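# Cloths: the Trunach workroom

This page goes with the cloth pages on the Trunach site. It covers the everyday cloths we use in the workroom: where they came from, how they get sorted, how they get folded, and what happens to them once they are worn out. The text comes first and the gallery is near the bottom.

The workroom is used for sewing two mornings a week and for general repairs the rest of the time, so there is always something on the tables that needs to be wiped or covered. Paper towels were costing too much. In January we stopped buying them and went over to cloth.

## Where the cloths came from

Most of them were made from old sheets. A few households on the street had bedding with worn centers and good edges, and the edges are plenty for a cloth. The sheets were cut into squares 39 centimeters on a side. That size came from the cutting mat, and it has turned out to be a handy one. Folded in quarters, a square fits under a palm.

The edges were zigzagged on the old Hubmann machine. A proper hem would look better, but a hem leaves a thick ridge that stays damp and takes longer to dry on the rack. The zigzag frays a little for the first few washes and then stops.

The rest were bought. Walora sells mixed bales of offcuts, and we ordered one 500 gram bag to try. It had a lot of jersey in it, some flannel, and a few pieces of a slippery lining fabric that didn't absorb anything. The lining went into the scrap box for doll clothes. The jersey is the best of the lot for dusting and the worst for glass.

## Sorting

Sorting is done by use and not by color, though color ends up helping. There are 3 baskets:

- **Tables.** Cotton sheeting and flannel. Used for wiping down, and for laying under a job when the surface needs protecting.
- **Tools.** Anything with a stain that won't come out. Oil, shellac, shoe polish.
- **Fabric work.** Clean cloths only. These are used as pressing cloths and for practice folding, and they never go near the sink.

The usual problem is that a cloth from the fabric basket gets picked up for a spill and then goes back in the wrong place. We tried marking the corners with laundry pen. The marks faded. A line of colored thread in one corner works better and takes a minute to put in: blue for tables, black for tools, nothing for fabric work.

Jersey is hard to sort by feel once it has been through the wash a lot. Hold it up to the window. If you can see the window bars clearly, it goes to tools.

## Washing

Table cloths and fabric cloths can go in together. Tool cloths are washed alone, and anything with oil or finish on it is laid out flat outdoors until it has dried completely and does not go in the washer at all. Oily cloths left in a heap can heat up and catch fire. There is a lidded metal can by the back door for those.

We use Sturkell powder, half a scoop. No softener. Softener leaves a coating on the cotton, and a coated cloth pushes water around the table.

Dry them on the rack with the long side over the bar. If they are dried in a ball they keep the creases, and then somebody has to iron a dust cloth.

## Folding

There are a lot of opinions in the workroom about folding. The method on the wall is the one we ask people to use, mostly so the stacks match.

1. Lay the cloth flat with the thread corner at the bottom left.
2. Smooth it from the middle out. Do this even if it looks flat.
3. Bring the right edge over to the left edge.
4. Bring the top down to the bottom.
5. Stack with the fold facing out.

Small cloths are more trouble than big ones. A big one has enough weight to hang straight when it is lifted by a corner. A small one curls back on itself, and thin ones stick together, so you lift two and drop one. If a cloth has been wadded up, take hold near one edge, let the rest fall open, and find the next corner from there. Starting from the middle of the wad only moves the wad.

Stacks are kept to a height that fits on the shelf with a hand's width to spare. Taller ones tip over when the shelf door is closed.

## What gets thrown out

A cloth is finished when it has a hole bigger than a coin or when it sheds lint on the table. Worn cotton is cut into strips and used to tie up tomato plants. Worn flannel is saved for stuffing draft stoppers. Jersey strips make decent string, and there is a ball of it on the hook by the door for anyone who wants some.

Synthetic pieces go in the textile bin at the drop-off point. We have not found a second use for them.

## Gallery 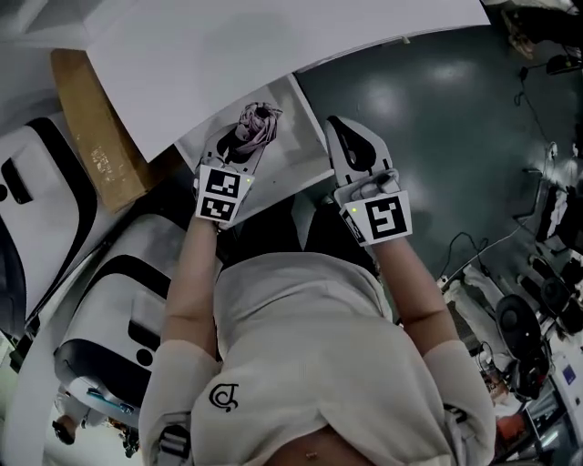
*5 min read*

**Mauve-pink cloth, bunched.** Held by the tip with the rest twisted up into a small wad. A lot of folds for a small amount of fabric.

Pinks and mauves are easy to pick out of a mixed heap, and they show creases more than the white sheeting does. White sheeting hides a bad fold until the stack starts to lean. For anyone learning the fold on the wall, a mid-tone color is a better choice than white for that reason, and a plain one is better than a print. Stripes are fine if they run straight with the edge. On offcuts they often don't.

Loose, soft sleeves are comfortable for this kind of work, but push them up past the wrist before starting. A cuff dragging over the table will undo the smoothing from step 2.

## Notes on the gallery page

More pictures will be added as the other baskets are sorted. Next on the list are the thread corners, the drying rack with a full load on it, and the tomato strips once the plants are tall enough to tie.

If you use the workroom and have cloths to add, leave them washed in the bag under the bench on Tuesday. Cotton and flannel are always wanted. We have enough jersey for now. Please cut off buttons and elastic first and put the buttons in the jar.

The cutting pattern for the 39 centimeter square is pinned up next to the mat. It includes a smaller size for pressing cloths, which is the one to use with the offcuts, where a full square usually won't fit.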